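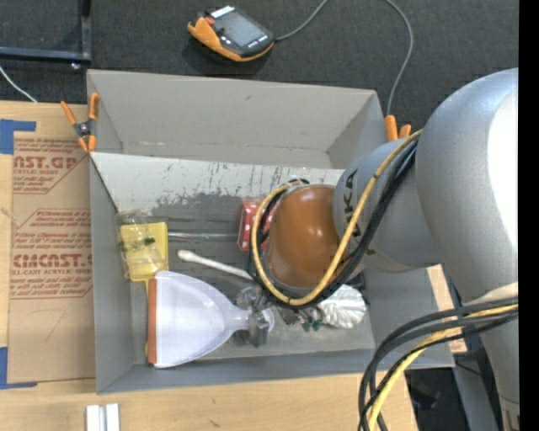

Big grey tub, day one. Yellow square thing for scale.

I have been told to clear the tub. The tub lives on the good table now, so it's the tub or dinner.

For those who missed the last thread: when we moved out of the flat in Wurside, everything that didn't belong in a box went in the tub. That was July. The tub has since been to two addresses and has seniority over the sofa.

First find, a white see-through fan-shaped affair with a reddish-brown strip along the straight side. Dustpan? Squeegee? I've polled the household and we are split down the middle, there being two of us.

If it's a squeegee I owe someone an apology, as I've spent the winter doing the shower with a tea towel.

Next to that, a flat yellow square. Half of it is under a crinkly clear packet with a dark green strip across it. I don't remember buying either. I have a theory they came free with the tub.

Someone's asked about the scuffs. The tub was second-hand from a bloke in Plullow who described it as "hardly used". By what, he didn't say. That slanted bit looks as if badgers have been at it.

I did have a go with washing-up liquid and the rough side of a sponge. The sponge has retired.

Yes, I know you can get a nice divided one from Walico with 26 compartments. I've seen it. I would simply have 26 places to not look for the scissors.

Rules for the sort, as agreed over breakfast: keep, charity shop, bin. I've added a fourth pile called "ask your mother" and it is winning.

Update: squeegee faction has offered me 3 biscuits to change sides. Considering it.

Update: have changed sides. It's a squeegee.

The table will be available for meals by tonight, provided everyone's happy eating next to the fourth pile. Tub's going under the stairs, where I expect it to be full again before the clocks change.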